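# Sixty-six boxes and a van that smells of onions

I said yes to all of this in March, at half past nine at night, which is when I say yes to most things I later have to carry up a flight of stairs.

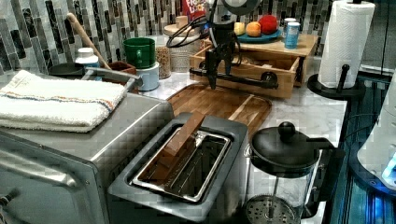 Hacer Bayram had rung to ask whether I still had the estate car. I did. She wanted to know if the back seats folded down. They do, one of them willingly. By the time I'd put the phone down I was the Hustordale end of a collection for families who'd lost their homes in the floods at Danemov, and the Hustordale end, I found out the next morning, was me.

The plan was simple enough to fit on a postcard, and Hacer had put it on one and stuck it in the window of Öztürkmen, the grocer's at the bottom of the hill. Nappies, soap, toothpaste, plasters, blankets, tins with a ring pull. Drop them at the shop before six. Underneath, in capitals, NO CLOTHES.

We got a lot of clothes.

I don't want to be mean about it. People see water going through someone's front room on the news and they go to the wardrobe, and I understand the impulse. But I've now held up a ski suit, two bridesmaid's dresses in the same apricot and a single wetsuit boot, and I've had to decide, each time, what face to make while the person who brought it was still standing there. The charity shop in Skundusen took the lot in the end. They were very decent about the boot.

The useful stuff came more slowly, and then all at once. The school did a toothbrush day and sent down 269 of them in a recycling crate, counted and signed for by Year Five, who had clearly been told it was a serious matter. A man I'd never met left eleven boxes of baby wipes on the step of the shop and drove off before anyone could thank him. Somebody gave us a carrier bag of hotel shampoos, which must have been a whole career's worth.

Then there's the sorting. I had imagined sorting as something you did standing up with a cup of tea. We did it on the floor of the storeroom at Öztürkmen, between the rice and the onions, and my knees have not been in touch since. Everything has to be checked for a date. Everything has to go in with its own kind, because whoever opens the box at the other end wants a box of soap and does not want a lucky dip. Hacer writes the labels in two languages and has strong feelings about which side of the box they go on. (Two sides, one long, one short. I put a batch on the lids and was shown how boxes stack.)

Medicines nearly finished us off. We'd asked for plasters and bandages and people quite reasonably took that as an opening. We had half-used cough syrup. We had eye drops from another decade. None of it can travel, so I spent an afternoon taking it back to the chemist, where the woman at the counter looked into my bag and asked if I was feeling all right.

The money was easier, in that it didn't need lifting. The cake table outside the library made £532, and a raffle at the bowls club brought in another £700, most of it from people who already owned the prize and were trying to be rid of it again. That paid for the diesel and the ferry, with enough left over for blankets, bought new and all the same size. You have no idea how lovely it is to pack a box of things that are all the same size.

Güven Dönmez did the driving. He has the van the shop uses for the market, so the whole load went off smelling faintly of onions, and he left at five in the morning to catch the early boat. I went down to see him away and was mostly in the road. He'd fitted all sixty-six boxes in with a gap left by the door for his sandwiches, and he wouldn't let me help with the straps.

He rang two days later from the hall in Danemov where they're handing things out. The line was poor. He said they'd had the van empty in twenty minutes, that the soap had gone first, and that a lady there wanted to know who'd done the labels. I passed that on to Hacer, who said "long side and short side" and went back to serving.

They could use more nappies, the bigger sizes, and washing powder if you can spare it. Same place, before six. I've still got one apricot dress in the boot of the car that missed the Skundusen run, if anybody's a twelve.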